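My Two Weeks With Four Fingers and a Wrinkled Tablecloth

By the gripper desk, 19th February

I'll confess I picked my favorite before I'd unpacked either of them. The Guvo came in a nicer box, the Tivow had a manual I could read without squinting, and I'm a sucker for a manual. So that was that, or so I thought back in December, when I agreed to run the two grippers against each other on the same arm and write up whichever one annoyed me less.
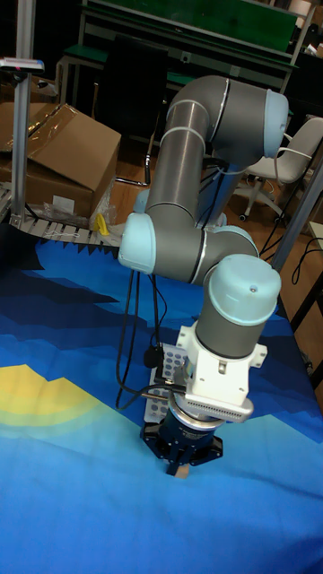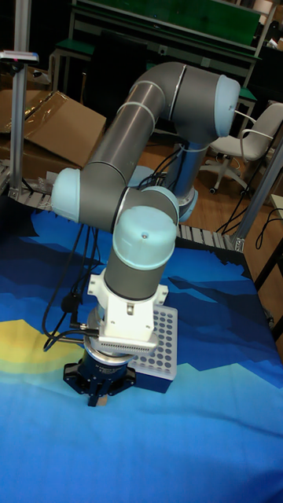

Small stuff is where grippers get interesting. Any of them can grab a soup can! Ask for something little, lying flat on a soft surface, and you find out fast whether the fingers line up. I like to work with the jaws pointing straight down over cloth, and I leave the wrinkles in on purpose, the way a kitchen table would have them. A fold under one fingertip is enough to change the height of a pick, and a hard bare tabletop would have hidden that from me for days.

The Guvo closes quickly and with a lot of confidence, which I loved right up to the moment it flicked a rubber washer across the room. Turning the force down to 50 percent helped. Turning it down further made it timid, and then it dropped things on the way up. The Tivow is slower, and there's a soft little whine when it closes (you do get used to it), but it let me creep in on an object and stop wherever I wanted. Out of 90 tries with the washers, the Tivow missed 5. I ran the Guvo through the same 90 and I'd like to keep its score between me and the washers, but it was more than double that.

Swapping them over was its own adventure. The adapter came from Katsaros, and it's a lovely solid piece of metal with screws in exactly the spot where my knuckles want to be. I got quicker at it, though never graceful. And do leave slack in your cables — more than looks tidy. My first attempt was beautifully strapped down, and the moment the wrist turned all the way over, it pulled the plug right out and the whole program stopped.

The controller is a Drostham, same one for both grippers, and I have mixed feelings. Teaching it a new position is easy, just push the arm where you want it and press save. Renaming that position afterward takes five screens. I now own a long list of points called New Point, and I've lost track of which is which.

So which would I keep? If I were loading boxes all day, the Guvo, no question, it's fast and it shrugs off a bump. For the fiddly jobs I'd take the Tivow, whine and all. I still haven't tried either one with the longer fingertips, which arrived yesterday and are sitting on my desk in a bag I can't get open.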